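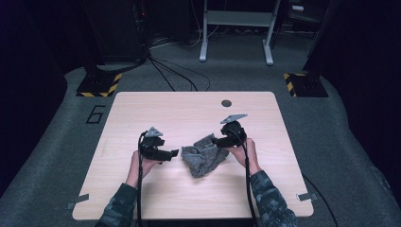

Wiremu Tipoki
Small thread about folding, because I am learning it again as an adult. 1/7

2/7 My mother folded everything in a square and I copied her. Then I moved into a flat with one drawer of 16 inches and the square was too thick. So now I fold in long strips first, and after in three.

3/7 Gray knit is the hardest for me. Cotton shirt stays where you put it. Knit comes back a little each time, and the corners go round.

4/7 What helps: open the crumpled cloth fully before the first fold. I used to start from the middle of the pile and hope. Now I look for two corners, pull them apart and lay it flat on the table.

5/7 A table is much better than a bed. The bed is soft and the cloth sinks in it. A plain wood top, nothing on it, and you can push the folds out with the side of the hand.

6/7 Somebody from Dundia asked if I iron knit things. No. I press with my palms and leave it under a heavy book for the night. The book is a dictionary, 2,000 pages, very good for this.

7/7 In October I will try the fitted sheet. If you have a method which works for one person alone, please write it to me.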